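Ticket: Plandau sync skips files, then reports success
Opened by: Lucienne Rey
Handled by: Florian Marty
Status: closed (customer disagrees)

The Surix client says all 3,000 files in our shared folder are up to date. They aren't. The copy on the second machine is short by 197. Support's first answer was to restart the client. I did, twice, and got the same green tick.
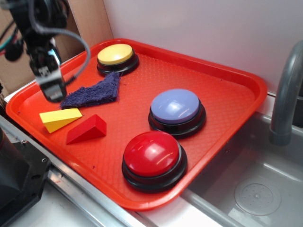 Test file 1: tray with push buttons. Missing on the second machine.

Florian asked whether the names were too long. I doubted it, as most are under 30 characters, but I renamed a batch anyway. No change. He then blamed our virus scanner. I switched it off for an hour and the same files stayed missing. Test file 2, a close-up of a red cube, failed both times.
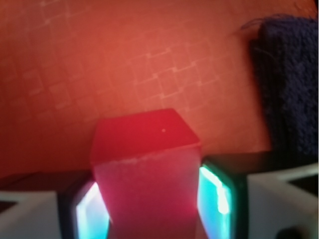
Step 3: clear the local cache

Closed the client, deleted the cache folder, opened it again. It spent the whole afternoon checking and skipped exactly the same files. The log gives "done" for each of them, so I wouldn't put much weight on the log. Test file 3 was saved in January, well before the update we're told fixed this.

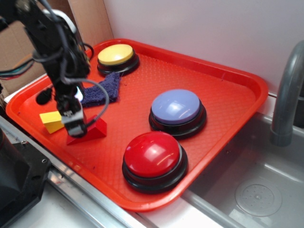 What the skipped files do share is a modified date earlier than their created date, probably from when we moved off the old Bailly drive. I reset the dates on 2 of them and both came across within a minute. Florian calls this "expected behaviour". I'd like to see where it's written down.

Closed by support, February 2023. Workaround: reset dates by hand.

Comments (3)

Anatole Lebrun
Same here, with more than 200 files. By hand? No thanks.

Gwenaël Courtois
Did you check that the contents match, or only the names? I've had empty files come across.

Lucienne Rey
Opened both and they looked fine. I'm keeping the old drive all the same.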